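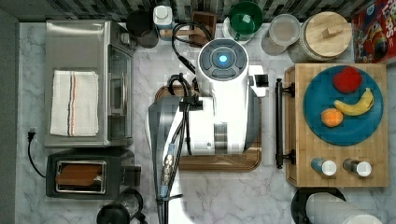
Sandamali Thambiah writes that anyone who pays $200 for a cutting board deserves to spend their evenings oiling it. Fair enough, Sandamali, and I have the oily sleeves to prove it.

The board is the Hevonard Large Square in walnut, and I've had it on my counter since June. It is handsome. Dark bands, honey bands, grain you could stare at while the onions burn. It also weighs 10 pounds, so "putting it away" is now a thing I used to do with other boards.
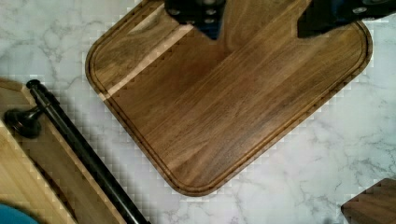 The juice groove runs along the sides and corner, set in a little from the edge, and it's the best thing about the design. I carved a chicken, then a larger chicken, then a watermelon with a grudge. The chickens stayed put. The watermelon got over the lip at one corner and headed for the toaster, but I've owned roasting pans that would have lost that fight too.

Complaints. The corners are rounded nicely, but there are no hand grips, so picking it up off a flat counter means sliding it halfway over the edge and hoping. There's no spout for the groove either. You tip the whole slab over the sink like you're bailing out a canoe. Hevonard includes a tin of wax the size of a poker chip and suggests a fresh coat every six weeks. The tin ran out on coat two.

The Machala is $40, lighter, and ugly in a restful way. I still reach for it when all I'm doing is cutting up an apple. For bread, either one. For a roast with people watching, the Hevonard, no contest.
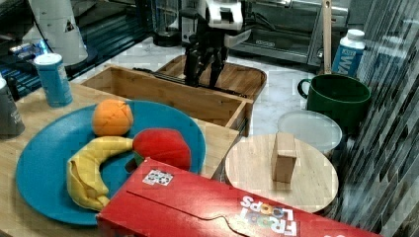
Drahomíra Pešek
Senior Reviewer, Countertop & Storage
30/10/2023

Rating: 4 out of 5. One point off for the missing grips. I considered another half for the wax and let it go.

Next up is the Flestska bread box, which arrived with its lid in a separate carton and the hinges in a third.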